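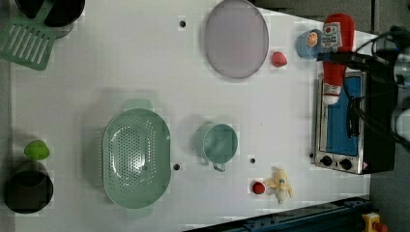 Working group on cell rules, January minutes

Present: Minside (chair), Omunura, Thoroddsen.
Apologies: Laseo.

1. Draft rule on stop buttons
Minside wants every button pressed before each shift and the result logged. Omunura asked who reads the log. No answer. The 716 entries on file from last year all say "OK" – Thoroddsen doubts that anyone tested anything. Rule kept, log cut to failures only.

2. Speed limit near people
Omunura's figure of 900 mm a second was copied from an old handout. Not agreed. Omunura to show a source or drop it.

3. Loose objects on tables
Draft asks for a written list before each run. Thoroddsen thinks people will copy yesterday's list. Trial for 4 weeks at Thoroddsen only.

4. Training
The 18-page guide stays as is. Minside to find out if new staff open it.

Next meeting at 10:00, room to be confirmed.

Shares: 4

Comments
"Item 3 was tried at our site. Same list every day."
"Is the old speed limit in force until then?"

We use cookies. Accept / Settings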